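5. Recording Bimanual Demonstrations

5.1 Scope

Use this section to record demonstrations for the toast task on a Drandora station with two arms and five-fingered hands. It assumes that both arms have been homed (Section 3) and that the overview camera has been calibrated (Section 4). The results in the Björklund report were collected with this procedure. Sites that change any step should record the change in the session notes, or their episodes can't be merged with the reference set.

5.2 Preparing the station

1. Clear the reach area of both arms. Items used as background may stay behind the rear edge of the table.

2. Place the toaster on the center line of the table with the lever facing the arms. Lead the power cord out toward the back edge.

3. Place the plate flat on the table to the left of the toaster. The task definition accepts the plate on either side, but a full session uses one side only.

4. Put one slice of bread upright in each slot. Do not push the slices down. The slices should project far enough above the rim for a thumb and two fingers to close on them.

5. Hang the backdrop. Folds and creases are acceptable. Do not iron or stretch the fabric between sessions, as the Flitusdale policy was trained with uneven backgrounds and scored lower on flat ones.

CAUTION: The toaster must be unplugged at the wall for all recording in this section. The gloves are not rated for contact with heated surfaces. Powered trials are covered in Section 9 and need a second operator at the stop button.

5.3 Start pose

6. Command the start pose from the operator console. Both hands move to a palm-down position, open, just above the tabletop.

7. Check the status light on the back of each glove. Blue means the hand is tracking. If either light is off or amber, stop and repeat hand pairing (3.4).

8. Check that the cable bundles hang free of the wrist joints through the full range of wrist roll.

NOTE: In the start pose a hand may overlap the plate when seen from the overview camera. This is allowed. Overlap with the toaster is not, and the episode should be discarded.

5.4 Recording

9. Start the recorder and wait for the tone.

10. Teleoperate the arms through the task: left hand takes the left slice and sets it on the plate, right hand steadies the toaster body. Then take the second slice.

11. Stop the recorder with both hands back in the start pose. Label the episode success, partial or fail. "Partial" means one slice on the plate.

12. Reset the bread by hand. Vary the lean of the slices from one episode to the next. Replace bread that has started to crumble at the grip points.

13. Repeat to 46 episodes, then run the drift check in 4.6 before continuing.

WARNING: Keep hands and sleeves out of the reach area whenever the arms are enabled. Camera stands may be adjusted from outside the reach area only, and any adjustment means repeating the calibration in Section 4.

5.5 Expected results

With 80 demonstrations the baseline policy at Plullthorpe removed both slices in 33 percent of evaluation trials. Most failures were late thumb closure on a slice leaning outward. Adding the wrist torque channel to the policy input reduced these failures, but slowed the approach by roughly 7 percent. Orestis Kouris repeated the comparison in May with the same bread and a different plate and found no change in the ranking of the two policies.

Sites with a lower success rate should first check the latency log, then the labels. Loïc Le Goff's labeling notes (Appendix C) cover the borderline cases, including slices that come to rest on the rim of the plate.

Section revised 2023-09-27. Step 12 replaces the earlier instruction to use a fixed slice position.

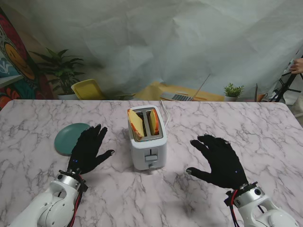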